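Stedley Forum > Kitchen Storage > Racks, Rails and Stands

Thread: Center-pole utensil stand, hook height and base cup

varnish_or_oil
Posts: 144

I am setting up a small square table as a utensil station and would like opinions on a center-pole stand. It has one thin polished pole, a ring of curved arms at the top and a steel cup at the bottom. Ladles and strainers hang from the arms. The table is light wood grain with rounded corners, and it stands on gray carpet, so anything that drips is a concern.

Questions: does a tall pole make the hooks awkward to use from a seated position, and does the cup at the base collect grease?
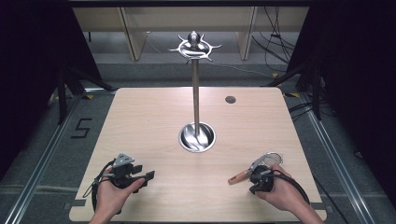 Reply 1: hook height

pantry_gauge
Posts: 537

Seated use depends on the length of the utensil more than on the pole. A ladle with a long handle hangs low enough to grab by the handle. A short strainer stays up near the ring, and you end up reaching over everything else to get it. I hang short items on the side nearest the chair and long ones at the back.

Check the hook opening before you buy. Mine is a Narnarer and the arms are fine for a wire loop but too thick for a drilled hole in a wooden handle. I had to add loops of cord to three spoons.

Tsung-han Siu
Posts: 20

I disagree on placement. Long items should be on the near side. If they are at the back, the heads swing into the pole every time something is taken off the front. A single thin pole transmits all of that, and the whole crown rattles.

The correct approach is to load opposite arms in pairs of similar weight. Two ladles across from each other, then two spatulas, and so on.

pantry_gauge
Posts: 537

Pairs work if you own pairs. I have one ladle.

Tsung-han Siu
Posts: 20

Then put the strainer across from it. The weights do not need to match to the gram.

varnish_or_oil
Posts: 144

Noted, both. I do have a round metal-headed one with a wooden handle, so I will try that opposite the ladle. My bigger concern is still the cup. It is polished inside and curves down toward the pole, so crumbs and drips should all end up at the lowest point, next to the rod.
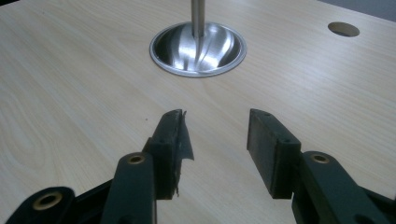
Cleaning and care

Vega Ortuño
Posts: 3000

The curve helps you. A flat dish with a square inside corner is much worse, as the grease sits in the corner and a cloth rides over it. With a bowl shape, fold a damp cloth to a narrow strip, pass it behind the pole, hold both ends and pull it back and forth. Then a quarter turn and repeat. Dry it the same way.

Do not use a scouring pad on the inside. On a polished surface every scratch shows, and the scratches hold residue afterward. A drop of dish soap on the cloth is enough. For hard-water marks, white vinegar diluted by half, left for a minute, then wiped off with plain water.

The rim needs more attention than the bowl. Where metal sits flush with the tabletop there is a joint, and water that gets into that joint can swell the board. Wipe outward from the rim, never flood it.

varnish_or_oil
Posts: 144

Is it worth running a bead of clear silicone around the rim?

Vega Ortuño
Posts: 3000

Only if you never plan to take it out. I sealed one in January and regretted it when the pole needed tightening. A thin smear of wax on the joint, renewed when it looks dull, has been adequate on my own table.

Tsung-han Siu
Posts: 20

Silicone is fine. It cuts out with a blade in two minutes. Wax softens near a warm pot and picks up dust.

Vega Ortuño
Posts: 3000

The blade is what marks the top — that is my objection to it.

mercado_stall
Posts: 20

Has anyone considered the other hole? There is a plain one toward the far right with no fitting in it, and that bare cut edge is a more likely place for water to get in than the rim.
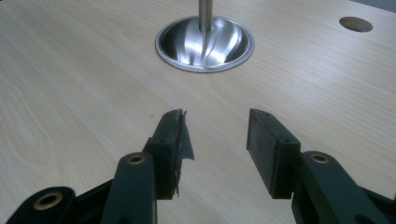 I had the same arrangement on a table from a Mercado clearance and ignored the open hole for a year. The top lifted slightly on one side of it. Brush two thin coats of clear sealer on the cut edge, let the first dry overnight, and fit a plastic cap if you have no use for the opening. Clernulen sells caps singly. Measure the hole across in two directions first, as some are not quite round.

varnish_or_oil
Posts: 144

I had not thought about that one. I will seal the edge first and leave the rim alone until Vega and Tsung-han agree.

pantry_gauge
Posts: 537

You may want to set a deadline. In the meantime, shake the strainer over the sink before hanging it and most of the cup problem goes away.

Tsung-han Siu
Posts: 20

Agreed on the strainer. Still silicone.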